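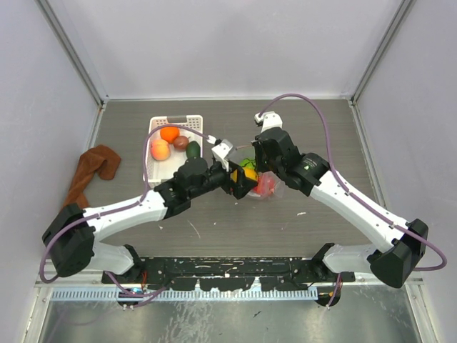 A lemon and some greenery in the clear bowl at Junmont, on one of the scuffed grey tables.

I went to the Junmont open day on Sunday, December 1, 2019, mostly because Mitra Mousavi had a spare ticket and the bus stops outside. The leaflet promised "a fresh look at the everyday kitchen". I have been promised that before, usually by people who want to sell me a drawer.

Entry was free but parking was not, and the queue for the cloakroom went back past the front doors. We were given a paper bag with a pencil in it and a map that had the toilets on the wrong floor.

The ground floor belonged to Trerken, who do worktops. Their man told us the new surface would stand up to 15 years of family use. I asked how long they had been making it and he said they started in July. He was perfectly nice about it. Mitra ran her thumbnail along the edge and said it felt like her old one.

Upstairs was all fruit bowls, baskets and tubs, and I spent longer there than I meant to. The argument, set out on a large board, is that people eat more fruit if they can see it from every side, so the bowl ought to be clear. I can follow that. I am less sure it needed a board. The bowl with the lemon in it was plain plastic, the sort of thing I would use for washing salad, and there was something red in there as well that Mitra took for a strawberry and I took for a pepper. We did not settle it. The leaves behind the lemon gave it a bit of life, I will admit.

What I did like was the table. It had a grey wood grain and it was covered in little white specks and streaks, and no one had tried to polish them out. After Trerken's spotless samples it was a relief to see a surface with some marks on it. I trust a table like that more than I trust a leaflet. There was a white plastic basket on show too, and I would have bought one if they had been for sale. They were not. I was told to "register my interest", which I did not do.

At two we sat down for a talk by Fereshteh Nazari on storing fruit at home. She was the best part of the day, dry and quick, and she did not use the word "journey". She said to keep lemons in the fridge if you want them to last, which rather undid the board outside. A woman from Rennie put her hand up to object and was told, politely, to wait for the end. I counted 23 chairs and there were people standing, so Junmont might think about a bigger room.

The café wanted £3.80 for a scone. It was a good scone.

Would I go again? For Nazari, yes. For the rest I would wait until they have something you can take home. The Undex stand by the exit was already packing up when we left at half past three, with an hour still to run.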